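Plunov demonstration set

From the Sendell open reference, robotics section. Last edited September 28, 2026.

The Plunov demonstration set (often just Plunov) is a collection of recorded robot demonstrations for two-armed manipulation, put together by a small group under Nektarios Sfakianakis. Used mostly for imitation learning, where a policy is trained to copy what a person did while driving the robot. Kitchen-type tasks for the most part. Both hardware and simulated recordings, the simulated part being the larger.

Background

Showing a robot a task goes back a long way in industry. Early paint-spraying and welding arms were led through a path by hand and played it back exactly. Fine if the part is always in the same place. Not much use if a plate has moved a hand's width to the left.

Later work kept the demonstration but dropped the exact playback. Many demonstrations of the same task, starting positions changed a bit each time, and a model fitted to the lot. Plunov belongs to this second kind.

Methods of demonstration

Two methods are used in the set.

Kinesthetic teaching, or teaching by hand. The person takes hold of the arm and moves it, motors slack or nearly so, while the joint angles are logged. Cheap, quick to learn. Awkward with two arms at once and worse with fingered hands, as one person can't bend ten robot fingers and steer two wrists. The person also tends to get in the way of the cameras. Only used in Plunov for single-arm reaching and pushing.

Teleoperation, or remote control. The operator wears tracked gloves and the robot follows. Wrist position is passed on more or less directly; finger positions have to be retargeted, human and robot fingers having diffrent lengths and joints. The mapping layer is called Pavliuk and is documented seperately. All the two-handed tasks were recorded this way, on hardware and in simulation alike.

Operators generally have no sense of touch through the gloves. They judge contact by eye, and new operators close the hand too early or squeeze too hard. Sfakianakis's notes recommend 20 practice runs per task before anything is kept.

Contents

The set has 12 tasks and 154 kept demonstrations on hardware. Simulated demonstrations come to around 600. Tasks include moving produce between dishes, turning a bowl over, passing an object from one hand to the other and lining items up along a table edge.

Each recording holds joint positions for both arms and hands, glove readings, one or more camera views and a short written instruction. Failed attempts are stored in a separate folder, marked with the stage at which they went wrong. Added in May, after users asked for them.

Simulated recordings

Done in a tabletop environment named Plesia. Same gloves, same mapping, but the operator watches a rendered view. Resetting takes no time and objects can be shuffled between runs. Drawbacks: contact is simplified, soft items behave like hard ones, and depth is difficult to judge on a flat screen. Some operators overshoot the first grasp for this reason.

Criticism

Small by present standards. Few operators, all trained by the same person, so habits are shared (a liking for approaching from the right has been mentioned). Glove drift was not corrected in the oldest hardware runs. Policies trained on the simulated part alone reportedly do poorly on real produce, which rolls.

See also

Learning from demonstration; Motion retargeting; Behavioural cloning; Teleoperation
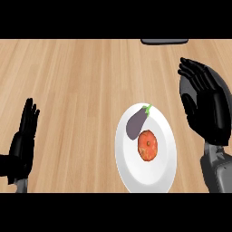
Simulated produce task. Both robot hands empty, eggplant and a tomato-like item on the white plate.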